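Group project report, part 3: what we spent and what we'd buy next

So this is the money chapter, which I got because I was the only one who'd kept the receipts. Our project is getting a robot arm to take old desktop PCs apart, and we were given £300 by the department on top of the loan of the arm itself. That sounds like a lot until you start looking up what gripper parts cost!

I began in October by writing down everything we thought we needed, and the list was silly. Szymon Kaczorowski wanted a proper force sensor, I wanted a powered screwdriver attachment, and we both wanted a second camera. I asked Kirnley and Krawczyk for quotes. Kirnley answered the same afternoon with a price for the sensor that would have eaten the whole budget, so that one went to the bottom of the page. Krawczyk were slower but they do a student rate on fingertips, and they let us order single pairs (the others wanted us to take a box).

The best buy by far was the PCs. The Gakelthorpe recycling shop sold us three old desktops very cheaply and threw in a bag of odd case screws. I'd planned on getting identical ones so the arm could repeat the same moves, but mixed ones have been more useful for testing, even if Szymon grumbled about rewriting the positions each time.

Where I got it wrong was fingertips. I budgeted for two pairs and we needed more than that, mostly down to me learning what 'close gently' means in the settings. I also forgot postage completely – please put postage in your spreadsheet, it's dull but it adds up. The mounting bracket came from Cudura and was the wrong bolt pattern, my fault again, I'd read the drawing upside down. They swapped it but I paid the return.

For next term I'd ask for slimmer fingers first. Sockets, memory slots and cables are all packed in together on a motherboard, and wide fingers don't leave you much room to get at one thing without touching its neighbour. After that, a cheap light to go on the wrist, and a tray with dividers for the parts. I'd still love the force sensor, but I think we should borrow one and see how much we use it before anyone signs for it. The full spreadsheet is in the shared folder, with a column for what I guessed and a column for what it came to, and yes, you may laugh at the first column.

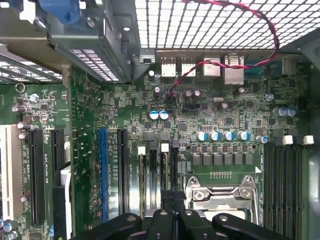 Szymon Kaczorowski: I'd put the force sensor back above the light, personally. We can borrow a desk lamp from anywhere, and if we go for slimmer fingers they'll bend sooner, so we'll want to know how hard we're pressing. Can you ask Kirnley if they hire them out by the month?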